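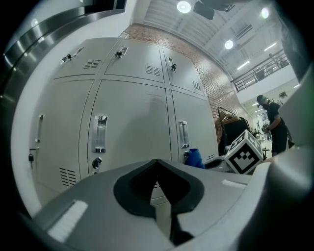
Povero six-door metal locker, light grey

A metal locker cabinet for staff rooms, workshops and changing areas. Three smaller doors run along the top with three taller ones beneath, so there is a place for a helmet or a lunch box as well as coats and boots. The upper doors have slotted vents, and every door has its own lock.

The Povero comes flat or ready built. Ready-built units need two people and a clear route in – measure your doorways first. Two keys are supplied per lock, and replacements can be ordered by the number stamped on the barrel.

Cleaning

Pale grey paint shows finger marks near the handles sooner than anywhere else. Wipe the doors with a soft cloth and warm water with a drop of washing-up liquid.
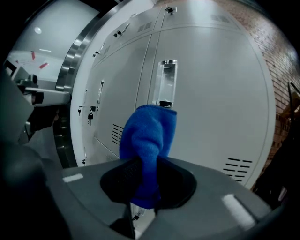
Work from the top of each door down and go lightly over the vents. Leave out scouring pads and anything with bleach in it. Scuffs that stay put can be covered with the Rivow touch-up pen in the same grey.
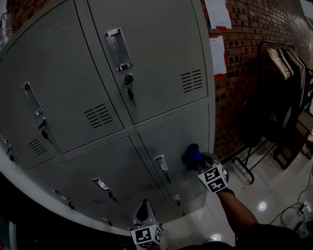 Ordering

Order code: Povero 559
Price: £600, delivery included on the mainland
Lead time: 2 weeks, longer in November
Ready-built units are delivered on Thursdays only
Trade orders over £2,000: ask for Cameron Baxter in the sales office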